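Über uns

Drundex richtet Arbeitsplätze ein. Wir planen, bauen und montieren Tische für Büros, Schulungsräume, Lesesäle und Werkstätten, und wir kümmern uns auch später darum, wenn eine Platte ausgetauscht oder eine Kabelführung versetzt werden muss. Angefangen haben wir als Zwei-Personen-Tischlerei von Gerrit Jansen und Sigrun Isaksson. Heute sind wir 12 Leute in Werkstatt, Planung und Montage.

Was wir machen

Der größte Teil unserer Arbeit sind Tischplatten mit heller Holzoberfläche, zugeschnitten nach Aufmaß, mit Bohrungen für Kabel, Leuchten und Stangen. Die Lage der Durchlässe legen wir mit den Kunden vor Ort fest. Wer das dem Zufall überlässt, hat später die Mehrfachsteckdose mitten auf dem Tisch liegen. Bei Besprechungstischen setzen wir den Durchlass meist in das hintere Drittel, bei Doppelarbeitsplätzen in die Mitte zwischen beiden Seiten.

Bündig eingelassene Einsätze sind aufwendiger als aufgesetzte. Die Fräsung muss auf den Rand passen, sonst bleibt ein Spalt, in dem sich Krümel sammeln. Wir fräsen deshalb jede Platte in der eigenen Werkstatt und machen vor Ort nur noch die Befestigung. Ausnahmen gibt es bei Altbauten, wenn die Wände nicht im Winkel stehen.

Neben Neumöbeln arbeiten wir vorhandene Tische auf. Für die Trendura-Schulungsräume haben wir 198 Platten abgenommen, geprüft und zum größten Teil wieder eingebaut. Neu bestellt wurden 20 Stück. Kleine Flecken und Gebrauchsspuren bleiben bei einer Aufarbeitung oft sichtbar, das sagen wir vor der Auftragserteilung auch so.

Wer wir sind

Gerrit Jansen leitet die Werkstatt und nimmt die meisten Aufmaße selbst. Sigrun Isaksson macht Planung und Angebote. Die Montage liegt bei Hazel Mercado, die auch die Termine mit den Hausverwaltungen abstimmt. Maj-Britt Strömberg betreut die Bestandskunden und das Ersatzteillager - wenn ein Einsatz fehlt oder ein Rand verbogen ist, sind Sie bei ihr richtig.

Wir bilden aus. Bewerbungen für die Tischlerlehre nehmen wir bis Dezember entgegen, ein Praktikum vorab ist erwünscht.

Material und Pflege

Unsere Platten haben in der Regel eine matte Oberfläche. Im Alltag reicht ein feuchtes, gut ausgewrungenes Tuch. Scheuermilch bitte nicht verwenden, auch nicht auf den Metalleinsätzen. Auf polierten Einsätzen sieht man Fingerabdrücke schneller als auf gebürsteten - wer das nicht möchte, bestellt den gebürsteten Einsatz, der Preis ist derselbe.

Die Lagerliste umfasst zurzeit 3.506 Positionen, darunter Durchlässe in allen gängigen Durchmessern, auch für ältere Tische anderer Hersteller. Fragen Sie nach, bevor Sie eine ganze Platte ersetzen. Hilfreich sind der Durchmesser der Bohrung und die Dicke der Platte.

Besuch in der Werkstatt

Musterplatten und Einsätze liegen in unserem Ausstellungsraum neben der Werkstatt und können dort in Ruhe verglichen werden. Eine Anmeldung ist nur für Planungsgespräche nötig. Bitte bringen Sie dazu einen Grundriss mit, eine Handskizze mit Maßen genügt. Die Zufahrt erfolgt über den Hof, Parkplätze sind vorhanden.

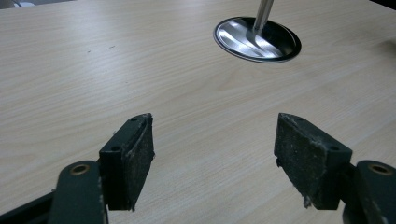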